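Desk lighting: moving from fluorescent to LED task lamps

Workplace Services Bulletin, July

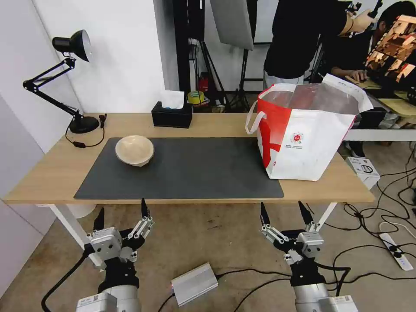 Scope

The changeover of task lighting on the second floor of the Arko building is complete. It covers individual desks only. Ceiling fixtures stay on the existing circuit and will be handled under the electrical contract with Ammann next year. Meeting rooms and the print area are not included.

Light levels

Ingrid Lindgren took readings at desk height before and after the change, with the window shades down and the ceiling lights at their normal evening setting. The old under-shelf tubes gave uneven results. Desks near the core were well below the 500 lux we use as our target for paper work, and desks under a new tube were often above it. With an adjustable lamp the reading depends mostly on the distance from the shade to the work surface. Doubling that distance cuts the level to roughly a quarter, so small changes in arm position matter more than the rating printed on the bulb.

For reading and writing, start with the shade 17 inches above the surface and adjust from there. Right-handed users should place the lamp on the left, and left-handed users on the right, to keep the shadow of the hand off the page. For screen work, turn the shade away from the monitor. A reflection that can be seen from the normal seated position means the angle is wrong.

Bulbs

Replacement bulbs are stocked in the supply closet next to the elevator. The standard bulb is 9 watts, 3000 K, screw base. Do not fit a bulb with a higher wattage than the one marked inside the shade, even if it is sold as an "equivalent." Bulbs marked as dimmable will work but bring no benefit, as none of the lamps on the approved list has a dimmer.

The first batch from Jadent included a number of bulbs with visible flicker at startup. These were returned and credited. If a bulb flickers for more than a few seconds, switch the lamp off, let it cool and bring the bulb to Lleucu Eynon at the service desk for exchange.

Power and cables

Lamps must be plugged directly into a wall outlet or the fixed outlet strip under the desk. Do not connect one extension cord to another. Keep cables out of the path of chair casters and do not run them under floor mats. Inline switches should stay where they can be reached from the chair.

Energy use

The submeter for the second floor desk circuit recorded 3,106 kWh over the last full year with the fluorescent tubes. We do not yet have a comparable figure for the LED lamps - the meter was replaced during the work and its first complete quarter ends in the fall. The result will be printed in this bulletin with the raw readings.

Old tubes

Fluorescent tubes contain mercury and may not go in the regular trash. Skamico collects them from the loading dock at 2 p.m. on the last working day of the month. Tubes should be left in the cardboard sleeves provided, unbroken and not taped together. Report a broken tube to the service desk before anyone sweeps it up.

Requests for a second lamp go through the usual equipment form, under "Furniture - other."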